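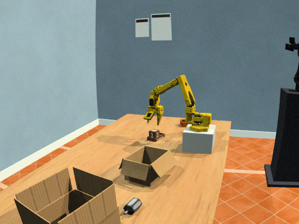 Wurkico review: quoting software for people who hate writing quotes

22 May 2020

I sell for a small flooring and furniture outfit, and I've been sending quotes out of the same tired spreadsheet since forever. So when my trial of Wurkico came through in December I was ready to love it. I've now sent 21 real quotes with it, and I mostly do!

Setup took me one evening. You import your price list (mine has 1306 lines, don't ask), pick a template, and off you go. It choked on two product names with slashes in them, but the error message told me which ones, so fine.
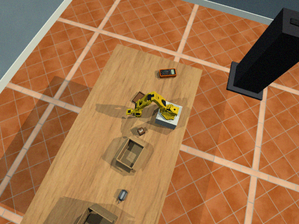

The quote builder is the best part. You drag in an item, set the quantity, and the margin shows up in a little side panel that the customer never sees. It also lets you split one job into sections, and I use that constantly – picture a room like this one, with the orange terracotta tiles and the long wooden table on top of them. In my old sheet, floor and furniture would end up in one giant lump. With Wurkico they get their own subtotals, and a buyer who wants to haggle has to tell me which bit they're haggling over. 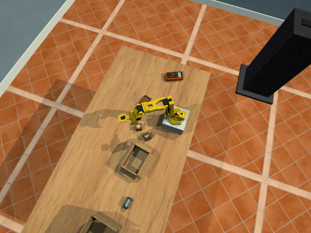 3 min read

Discount approvals are where I got grumpy. Anything over 2000 dollars goes to a manager by default, and the setting to change that is buried under "Team," then "Rules," then a tab I swear wasn't there the day before. Bravholm, which I used at my last job, had it right on the quote screen.

The reminders are great, though. Three days of silence and it nudges you with a draft follow-up, which you'll want to rewrite (they're stiff) but at least you've got something to start from.

Would I pay for it? Yep, already am, on the small team plan. If you need fancy forecasting, try Jurnenetti first. I'm still waiting for Wurkico to let me put a second logo on the PDF.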